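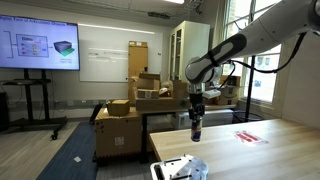 Ticket 453 — Getränkekasse bucht doppelt

Hallo zusammen,

seit dem Update im Januar spinnt bei uns im Büro Konditz die Getränkekasse, und langsam werde ich wahnsinnig! Wer am Tablet eine Dose antippt, bekommt sie zweimal abgezogen (aber nur manchmal, das ist ja das Gemeine). Bei mir stehen jetzt 32 Euro Minus, so viel Limo trinke ich im ganzen Quartal nicht.

Was ich schon probiert habe:

Tablet neu gestartet. Danach zwei Tage Ruhe, dann ging es wieder los.
Andero-App gelöscht und neu installiert — keine Änderung.
Timeout in den Einstellungen von 300 auf 1000 ms hochgesetzt. Seitdem kommt es seltener vor, weg ist es nicht.
Anderes WLAN genommen, das vom Flur. Da war es eher schlimmer.

Im Protokoll stehen die Buchungen immer direkt hintereinander, gleicher Artikel, gleiche Person, aber zwei verschiedene Vorgangsnummern. Wasser und Kaffee sind nie betroffen, nur die Sachen mit Pfand.

Nachtrag, 16. Mai 2026: Lajos Pálfi aus Brokby hat sich gemeldet, dort hatten sie das auch. Man muss bei den Pfandartikeln das Häkchen „Nachbuchung senden“ rausnehmen. Hab ich gemacht, seit heute früh keine doppelte Buchung mehr — juhu! Lasst das Ticket bitte trotzdem noch offen, die alten Beträge müssen ja auch noch zurückgebucht werden.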